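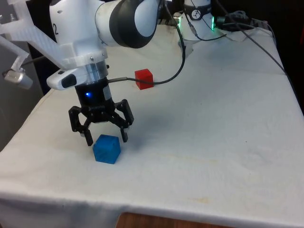 ## Small coloured cubes on a white tablecloth: do they stay square?

**ledstead_blocks**

Setting up a stacking activity for a preschool table. Red cube, blue cube, white cloth over the tabletop. The bare top is glossy and the cubes skate on it, hence the cloth. The task is blue on red, one level, nothing taller for now.

Questions:

1. Does a cloth give enough support for a two-high stack, or does it need a firm board on top?
2. What offset would you accept before calling a stack bad?
3. Is white the right colour for the cloth? I have a grey one as well.

The cubes are 50 mm on edge, foam, from the Limsakul set. Edges are slightly rounded. Cloth is cotton, 268 gsm according to the label, unironed.

---

**skorketham_ot**

1. Cloth is fine at two high. The base cube sinks by an amount you won't measure with a school ruler. Pull the cloth flat and clip it under the table at the corners.
2. See 1. Fix the cloth first, then worry about offset.
3. White. Red and blue both read clearly against it, and you can see the shadow at the base of the bottom cube, which tells you if one edge is lifting.

---

**flatpack_mum**

Disagree on the cloth. Any fabric creeps when a child leans on the table. I use a sheet of 3 mm cork cut to the size of the table. It doesn't creep and it doesn't need clips. Downside is that the colour is poor under blue.

---

**skorketham_ot**

Cork sheds. After a term you're picking crumbs off the foam. A cloth goes in the wash.

---

**drimeneck78**

On offset. For a uniform cube on an identical cube, the top one stays put until its centre passes the edge of the lower one, so on paper you have half the edge length, 25 mm in your case. With rounded edges take off the radius. With foam take off a bit more, as the loaded edge compresses and the top cube starts to tilt before it should. I treat a third of the edge as the limit and a quarter as a pass.

Offset in two directions at once is easier to judge than it sounds. Look for the strip of lower cube showing. If the strip is even along one side, the error is a plain shift. If it tapers, the top cube is also rotated.

---

**ledstead_blocks**

Useful, thanks. Clipped the cloth and did the stack again. Blue sits a little to the right and rear of red, with a thin strip of red showing along the left and front. By the drimeneck78 rule I'd call that a pass. Did not measure it. 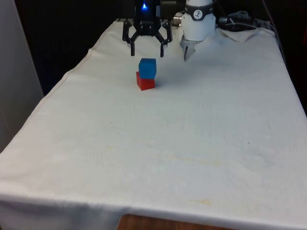
## Replies after the second stack

**drimeneck78**

Pass. A thin strip on two adjacent sides is a diagonal shift and well inside a quarter. If you want it closer, lower the top cube until it is just clear of the bottom one, check both visible sides, then release. Most of the error comes from letting go too high.

---

**flatpack_mum**

I wouldn't grade it at all for preschool. If blue is on red, it's done. Once you introduce tolerances the kids start nudging a finished stack to improve it, and then it's on the floor.

---

**skorketham_ot**

Agree for the under-fours. For the older group I do want to see alignment, as it's the thing I'm assessing. Different purpose.

One point on lighting. A soft grey shadow beside the base is about right. A hard, dark one makes some children reach for the shadow edge as if it were the side of the block. Close the blind if you get direct sun in the afternoon.

---

**ledstead_blocks**

Noted. Light in the room is diffuse most of the day. Has anyone done durability on foam cubes? The Limsakul leaflet claims 1000 cycles, but it doesn't define a cycle.

---

**drimeneck78**

Mine have done a couple of years. Corners round off first, then the faces go slightly dished and the stack rocks. Test by setting the cube on glass and pressing each corner in turn. Replace in pairs, or you end up with a new cube on a worn one and the offset figures mean nothing.

---

**flatpack_mum**

Or buy wooden ones.

---

**skorketham_ot**

Wood on a clipped cloth is fine too. Louder when it lands on the floor.

---

**ledstead_blocks**

Staying with foam and the white cloth. Grey one has gone back in the cupboard. I'll try three high in November, once I've found a third cube the same size. The green one in the set measures 48 mm across two faces and I don't trust it.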